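Search this site Type and press enter

Dyeing Cotton Green at Home with Weld and Iron

I have been dyeing old bed linen for 7 years now and green is still the color that gets me running out to the yard to look at it in daylight! Weld gives you a bright clear yellow, and a tiny amount of iron pulls that yellow over into moss and olive. One pot, one plant, a whole family of greens.

Start with cotton that has had a long, hot wash. Store-bought sheets carry finishes that dye won't get through, so I simmer mine for an hour with washing soda and a squirt of dish soap. The water comes out looking like weak tea (gross, and very satisfying). Rinse until it runs clear.
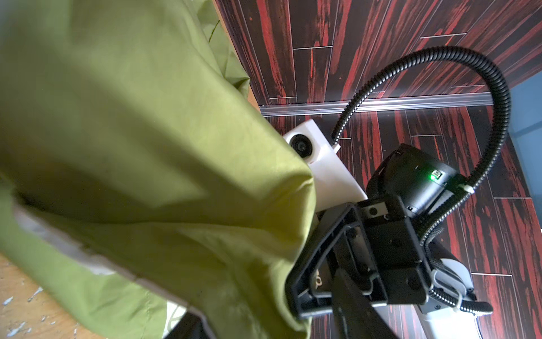 Can I skip the mordant if I'm using iron anyway?
Keep it in. Iron will fix some color without alum, but you'll get a dull khaki, and you lose the yellow that makes the green look alive.

For the mordant I use aluminum acetate, 7 grams for every 140 grams of dry cloth. Dissolve it in hot tap water, add enough warm water for the cloth to move freely, and leave it overnight. Wear gloves, and a mask while you handle the powder. My friend Milagros Grajales stirs hers every time she walks past the bucket, and her color is always more even than mine, so do that!

Next day, chop an equal weight of dried weld, pour hot water over it and hold it just under a simmer for an hour. Strain it well. Bits of stalk leave freckles. Put the damp cloth in and keep it warm for another hour, turning it over now and then with a long spoon.

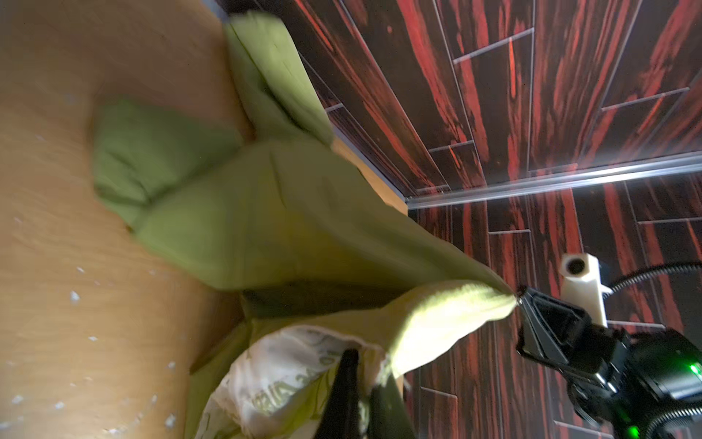 Now the iron, and go gently. Dissolve a quarter teaspoon of ferrous sulfate in a jar of hot water. Lift the cloth out, stir in half the jar, put the cloth back and watch. The change starts within a minute or two! If you want it darker, lift, add a bit more, and go again. Too much iron makes cotton brittle, so stop a shade early. Keep these pots away from your cooking pots for good.

Rinse in cool water, dry in the shade, and wait a week before the first real wash. Mine get a mild soap with no brightener. My October batch came out a bit grayer than the summer ones, and I suspect the well water. I'll try rainwater on the next lot.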